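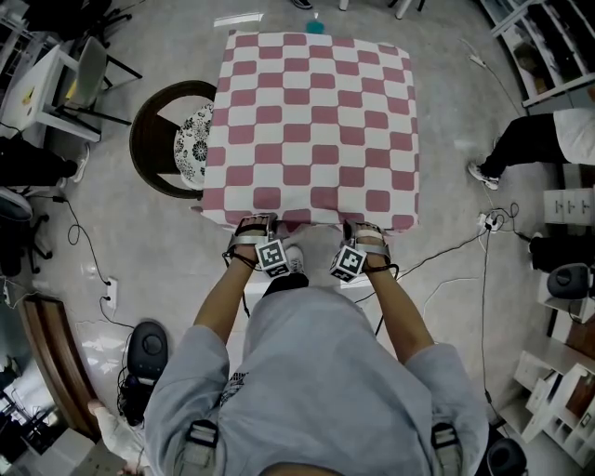

Marker cube pose flips when hands rest on the table edge

Posted by dbirkett_sovora, 17/07/2019

Student project, second semester. We record two-handed table tasks from a head camera and get wrist pose from printed fiducial cubes, one per hand, strapped to the wrist. Start pose is both hands on the near edge of the table. The wearer holds it, then the task begins.

In the start pose the left cube jumps between two orientations. Position is stable, rotation is not. In the last session 238 of 511 start frames had the wrong rotation on the left. The right cube had 19 bad frames. Once the hands move out over the table both are fine.

Intrinsics were redone in May. The table has a pink and white checkered cloth on it and one teammate thinks the detector is picking up the squares. Should I drop the cloth, change the cubes, or fix this in software?

Declan Birkett

ketar_lab

Classic planar ambiguity. When only one face of the cube is detected, and that face is small and close to square-on, there are two rotations with nearly the same reprojection error. The solver picks one, noise picks the other on the next frame. Position hardly changes, so it matches what you report.

Do it in this order:

1. Log how many faces are detected per cube per frame. I expect one on the left in most of your bad frames.
2. Stop solving each face separately. Define the cube as a single rigid board, put all visible corners into one solve, and use the measured edge length of the printed pattern, not of the cube.
3. For frames with one face, get both solutions and keep the one closer to the last good rotation. If the start pose is the first thing in the file, run the pass backward from the first frame with two faces.
4. Turn the left cube 25 degrees on its mount so the camera gets two faces in the start pose. Redo the cube-to-wrist calibration afterward. People skip this and then post here again.

The cloth is a separate matter. A checkered pattern can produce candidate squares, but these are rejected when the bits don't decode. Rounded squares are poor candidates anyway. It costs you some CPU time.

Gu

Use a plain cloth. We had the same thing at the Dindham club and a plain cloth fixed it. Also check your lighting.

ketar_lab

A plain cloth won't change a rotation flip on a marker whose ID is already decoded correctly. If you changed the lighting on the same day, that is the more likely cause, through less corner noise.

dbirkett_sovora

Logged the faces. Left cube has one face in nearly all the bad frames, right cube usually has two. Switched to the board solve and reran the same file: 25 bad frames on the left, none on the right. Have not touched the mount yet. The cloth stays for now, so the new recordings match the old ones.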